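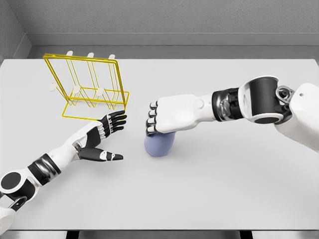
Fünf-Finger-Hände vs. Parallelgreifer in der Sim – lohnt sich das?

drehmoment_ka
Moin, kurze Frage in die Runde. Aufgabe ist Becher in den Abtropfständer, Tischszene, zwei Arme. Bisher mit Parallelgreifern (Gevier, Standardmodell), jetzt mal die Ebihara-Hände draufgesetzt. Gleicher Controller, gleiche Startposen. Ergebnis nach je 47 Versuchen: Parallelgreifer 40 geschafft, Hände 10. Zehn! Hab ich was falsch eingestellt oder ist das normal?

nullraum
Welcher Kontaktlöser? Und greifst du von oben?

drehmoment_ka
Von oben, ja. Rechte Hand über den Becher, Finger runter auf Oberkante und Seite. Linke bleibt offen, Handfläche nach oben, soll später mal die Übergabe machen. Löser ist der von Girkcombe, Standardwerte.

kabelsalat
Von oben über den Rand ist bei den Händen Mist. Vier Finger drücken oben drauf, der Daumen kommt zu spät, Becher kippt. Seitlich greifen, fertig.

nullraum
Seh ich anders. Seitlich musst du mit dem Unterarm so tief runter, dass du am Tisch hängst. Ich würd erst an die Reibung gehen, bevor man den ganzen Griff umbaut.

kabelsalat
Reibung hochdrehen bis es klappt und dann auf echter Hardware wundern, kenn ich

nullraum
Hat keiner gesagt hochdrehen. Messen und eintragen.

drehmoment_ka
Leute. Kippen tut er übrigens selten, meistens rutscht er beim Anheben raus. Und der Ständer ist auch blöd, Drahtgestell, die Kollisionsgeometrie ist eine einzige konvexe Hülle. Grad erst gesehen, mein Fehler

gelenk7
Dann ist der Vergleich eh hinfällig?? Mit konvexer Hülle sind die Schlitze zu, da kommt keine Hand rein. Stäbe als einzelne Kapseln modelieren. Bei uns auf Gevholm ging damit die Rechenzeit hoch, war aber ok.

kabelsalat
Erklärt aber nicht das Rausrutschen. Der schmale Greifer hatte ja dieselbe Hülle und trotzdem fast 40 oder was

drehmoment_ka
Genau 40. Der hat den Becher von außen angestellt und der Check hat das als "im Ständer" gezählt – auch nicht toll. Check fliegt raus, wird neu gemacht.

nullraum
Also beide Zahlen für die Tonne. Mach mal Daumen zuerst schließen, dann die restlichen Finger, Kraftgrenze pro Finger statt für die ganze Hand. Und logg die Kontaktkräfte mit.

drehmoment_ka
ok, läuft heute Nacht durch. Seitlichen Griff nehm ich als dritte Variante dazu, damit kabelsalat ruhe gibt

kabelsalat
:) Startpose vom Becher aber bitte mal variieren, sonst sagt das wieder nix

gelenk7
Falls du die Kapseln nicht von Hand setzen willst, hab ein Skript dafür. PN.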